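Kartha Table and Kitchen Tidying Set
README, version 12

Overview

Kartha is a collection of short recordings of everyday work at a wooden table: laying and clearing placemats, putting cooking tools into a caddy and taking them out, moving pans from one spot to another. It was put together by Aurelia Danzer and Cyrill Marti as part of the Navilo project. The set has 72 sessions. Each session covers one task from start to finish and has a short written note with it.

The tasks were picked from what people do before and after a meal in a small kitchen. Nothing is staged as a puzzle. If the task is to lay a placemat, the session ends when the person doing it is satisfied with how it lies.

Placemats

Woven mats with a striped pattern are used in the laying tasks. The stripes matter for anyone labeling mat direction, so the labels give the direction of the long edge and leave the stripes out of it. A mat may sit at an angle to the table and still be labeled "placed". It is labeled "aligned" only when its long edge runs parallel to the nearest table edge.

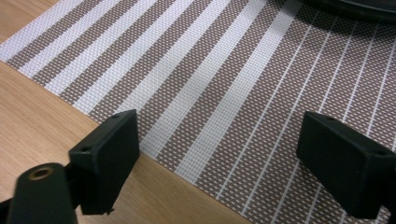

Mats with two stripe widths on the same side caused some trouble in the first round of labeling. One labeler marked the wide and narrow areas as separate mats. These labels were corrected in version 6, and the note files for the sessions concerned say "mat relabeled". If you have an older copy, replace the whole notes folder – the numbering changed too.

Cooking tools and caddy

The caddy tasks use spatulas and other long-handled tools. A tool counts as stored when its lower end or its head is inside the caddy, whichever way up it went in. Handles may stick out at any angle. Tools resting across the rim count as "not stored", even if they stay there without falling.

Pans are labeled by position only: left, middle or right third of the table as seen from the seat. We don't label which way the pan handle points. 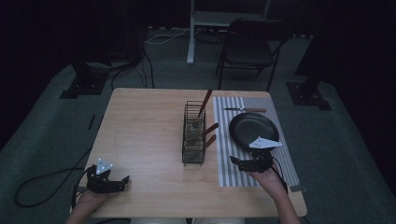 Why are tools allowed to go in head first or handle first?

People store them both ways at home, and asking for one way made the sessions slow and stiff. The field "tool_up" in the notes records which end is on top.

Files

Each session folder is named after the task and a running number, such as caddy_store_40. Inside are the recordings and one plain text note. The note lists the task, the objects used, the final state and any remarks.

Known problems

Sessions recorded late in the afternoon are darker, and wood grain is hard to make out in them.
Two note files use "holder" for the caddy. Treat the words as the same.

Contact

Send corrections to Cyrill Marti, with the session name in the subject line. Mail is read on Thursday.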